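From the Toy Library: Notes for May

Dear families,

The cold mornings have arrived and the toy library is busier than in summer. When children cannot be in the park, parents remember us, and we are glad. I write this month about a thing many of you ask me at the desk, which is how to choose what to borrow. I will also give the news about opening hours and the puzzle shelf, so please read until the end, or go down to the end first if you are in a hurry.

When I came to this country with my daughter I did not know that a toy library existed. In my town we borrowed books, and toys were something you got from a cousin. My neighbour Hortensia Salinas took me the first time. I remember I walked along the shelves and I took the biggest thing, a garage with a lift and two ramps, because it cost nothing and I thought my daughter should have the best. It was so heavy that we went home by bus with it on my knees. She played with it one afternoon. After that she used the lid of my cooking pot and a wooden spoon until it was time to return the garage.

I tell this story because I see the same garage leave the building very often, and I see it come back early.

My first advice is to look at what your child is already doing at home. If she is filling and emptying your cupboards, she will like anything with small parts and a container. If he is carrying things from one room to the other, take a trolley or a bag. If he is putting everything in a line on the floor, please do not worry, and take home animals or cars, many of one kind. The age on the box is a help for safety and you should respect it when there are small pieces, but it does not tell you what your child is interested in this month.

My second advice is to borrow less. Our limit is seven items for each family and I know it feels like a loss to take only three. But with seven new things on the carpet most children touch all of them and stay with none. Liya Gebretsadik, who has twins, puts half of the toys on top of the wardrobe and changes them over in the second week. I have started to do it also and it works well in our house.

Then there is the question of the plain toys. Some parents pass the blocks very quickly. They say, we have blocks already, or, he is too old for that.

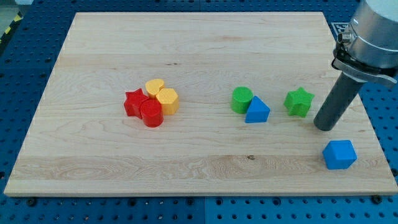 I would ask you to try them again at a different age. A child of two will mostly knock down and chew. At four the same set becomes a bakery, or a bus full of people, and you are asked to buy a ticket. My daughter is now eight and she uses them to make a course for marbles with her friend, and they argue about the rules for an hour. You have no batteries to buy and it is quiet, except for the arguing.

Now the news. From this month we open one hour later in the morning, at ten, and we stay open until two. Yabsira Lencho will be at the desk for the first hour and she speaks Amharic and English, so please tell your friends who feel shy to come. Membership stays the same price.

The puzzle shelf has a new order. We have almost 90 puzzles now and they were in a terrible condition, I mean the arrangement, not the puzzles. Aled Harries sorted them by number of pieces, with the small ones at the bottom where little hands can reach. If a piece is missing when you open the bag at home, write it on the yellow card inside and do not feel guilty. We prefer to know.

We are looking for someone who can sew. The bags for the dress-up clothes are losing their strings, and eight of them need to be repaired. The fabric and thread are here already - you only need a machine and one free evening.

Last, please wipe the plastic toys with warm water and a little soap before you return them, and let them dry completely before they go in the bag. Wooden ones need only a damp cloth.

See you at the desk,
Abenezer Abera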